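百叶窗合上以后

我在办公室里坐了很多年，换过几家公司，也换过几座城市，最近才想明白一件事：我对一间办公室的好恶，大半取决于它的窗子怎么用。桌子、椅子、地毯、空调，这些都有人写，有人评，采购的时候也有人拿着表格一项一项打分。窗帘和百叶很少有人提。装修的人把它挂上去，验收的人拉一下绳子，能动，就签字了。之后的十年八年，它要么全开，要么全关，多数时候是全关。

我在Lirton上班的时候，座位靠西。那层楼是六楼，对面没有高楼挡着，下午的太阳直接进来。第一个夏天，大家还会起身去调叶片，上午开，下午合，合到一半，留一条缝。到了第二个夏天，没有人再调了。叶片从早到晚合着，天花板上的灯从早到晚亮着。我记得有一次外面下大雨，我到下班走出楼门才知道，鞋一下就湿透了。

这件事说起来很小，可是每天都在发生。建筑师花了很大力气，把两面墙都做成窗，业主也为此多付了钱，租客为了“采光好”三个字再多付一笔，然后所有人坐在合拢的百叶后面，开着灯工作。我问过当时管行政的Marilou Dalisay，她说物业介绍房子时，最得意的就是那个转角，两面见光。她自己去看房是上午，阴天，百叶全收在上面，确实好看。签约以后她再没见过那个转角收起来的样子。

我并不认为合上百叶的人有错。屏幕反光是真的，晒是真的，眼睛疼也是真的。靠窗的人难受，去把它合上，合情合理。麻烦在于合上容易，打开难。合上的时候有明确的理由，一道光正打在屏幕上，谁都看得见。打开却没有这样一个时刻。太阳移走了，天阴了，屏幕上不再有光斑，人也就忘了当初为什么要合。靠窗的同事下午出去开会，别人也不好意思去动他身边的绳子。于是它就一直合着，过周末，过节，过到搬家。

转角的房间尤其如此。一面窗的房间，太阳总有不在的时候，大家对“什么时候该开”还有一点共识。两面窗的房间，上午一边刺眼，下午另一边刺眼，管的人要一天调两次，还要记得哪边归哪边。很少有人愿意做这个。最省事的办法就是两边都合上，一劳永逸。

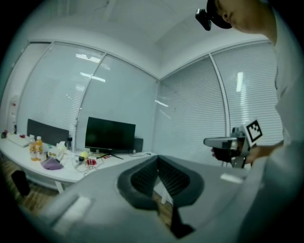 转角办公室，两面窗墙都装了百叶。

平心而论，浅色的横百叶是我见过的几种办法里比较好的。它合着的时候，整面墙还是亮的，人知道外面是白天。我在Plirkent短期帮过忙，那里用的是深灰色的遮光卷帘，拉到底，房间就成了一个盒子，早上九点和晚上九点没有分别。那段时间我常常到三点才想起来吃午饭。后来我每次去看一个新的办公地点，先看帘子的颜色，再看灯。

可是亮不等于有窗。这两样东西常常被混在一起说。物业讲采光，讲的是亮度；坐在里面的人想要的，除了亮度，还有一点别的：看一眼树，看一眼马路上的车多不多，看看天色，估计一下要不要带伞。眼睛盯着近处几个小时，能有个远处可以放一放。百叶合上以后，亮度还剩下一部分，远处就没有了。一面发白的墙，看久了也还是墙。

有人会说，现在有电动的，有感应的，太阳一来自动合，太阳一走自动开。我在Miltutthorpe见过一套，是Bautista那栋楼改造时装的，据说整层楼有109扇窗都接在同一套系统上。装好的头一个月确实新鲜。问题是云。云过来，帘子上去；云过去，帘子下来。开会的时候电机嗡嗡响，讲话的人停下来等它，等完了再讲。后来有人找到了手动锁定的按钮，再后来，全锁在了合的位置。花了那么多钱，回到了拉绳子的结局，而且连绳子都没有了，想单独开一扇还得去找人。

所以我对这个问题的看法，跟设备关系不大。我觉得它首先是一个座位问题。办公室里最常见的摆法，是把桌子顶着窗放，人面朝窗或者背对窗。面朝窗，光直接进眼睛；背对窗，光直接上屏幕。两种都逼着人去合百叶。把桌子转过来，让窗在侧面，很多光斑就不会出现。这个道理在任何一本讲办公布置的小册子里都能找到，照着做的公司却不多，理由通常是这样摆会少放几个位子。我们那时候一层坐27个人，按侧窗的摆法重新画过一张图，要少放三个位子。图画完就放在那里了。三个位子的租金是算得出来的，百叶合上损失了什么，算不出来，所以每次都是后者让步。

其次是一个习惯问题，得有人管。Sun-ja Ki是我后来那家公司的同事，坐在门口，离窗最远。她每天来得早，到了以后先把所有百叶的叶片转平，再去烧水。太阳照进来，有人嫌晒，自己去合，她不干涉。第二天早上她又全部转平。这样一来，默认的状态就变成了开，合上只管当天。我们那间办公室的窗子，一年里大半时间是看得出去的。她请了两个星期的假，回来时百叶全合着，我们这些人一个也没有去动过，包括我。我当时觉得很惭愧，因为我在茶水间里抱怨过不知道多少次没有窗。

从那以后我的主张就很简单：百叶每天早上应该是开的。谁觉得刺眼，谁合自己那一扇，不必打招呼；晚上走的时候，或者第二天早上来的时候，恢复原样。不需要感应器，也不需要改合同。保洁的同事如果愿意，可以把这一条写进晚上的流程里，多花不了几分钟，当然这几分钟应该付钱。

还有一点是清洁。合着的百叶积灰其实不显眼，叶片一转平，上面那一层就看得清清楚楚，手一碰全是印子。我怀疑不少办公室不敢开，有一部分原因在这里：开了就得擦。横百叶又是最难擦的，一片一片，擦到后面前面的又歪了。我试过旧袜子套在手上擦，也试过买来的那种三叉的夹子刷，还是袜子好用。一扇窗慢慢擦，比想象的久，急不得，用力大了叶片会折，折了就再也合不严，留下一个三角形的口子，太阳专门从那里进来，落在某个人的键盘上。十一月擦最合适，那时太阳低，照得深，脏在哪里一目了然。

也有人不同意我。有同事说，她就喜欢合着，安静，像在室内，外面一有动静她就分心。对面楼里的人走来走去，她也不自在。这个我理解，住在低层、临街的办公室更是这样。叶片可以斜着放，往上斜，看得见天，看不见对面；往下斜，看得见街，挡掉高处的光。横百叶比卷帘多出来的本事就在这个角度上，可惜大部分人只用它的两头。我见过有人在办公室坐了三年，不知道那根细杆是可以拧的，一直以为它是装饰。

我现在在家工作的时候多，房间小，只有一面窗，朝北，没有百叶，挂的是一块薄布。没有人和我商量开还是合，我反而常常忘记开。早上坐下来就开电脑，等想起来，已经快中午了。可见这件事也不全怪公司，不全怪物业。把帘子拉开是一个动作，要站起来，走过去，伸手。人坐下以后就不愿意站起来了。

要是有机会重新布置一间转角的办公室，我会先空着，不摆桌子，搬一把椅子进去坐一天，看太阳从哪边来，几点到哪里，几点走。记在纸上，再去定桌子。看房的时候也一样，别只去一次，别只在上午去，让带看的人把百叶收上去，再放下来，再收上去。如果有一扇收不上去，问清楚谁来修。

04/06/2021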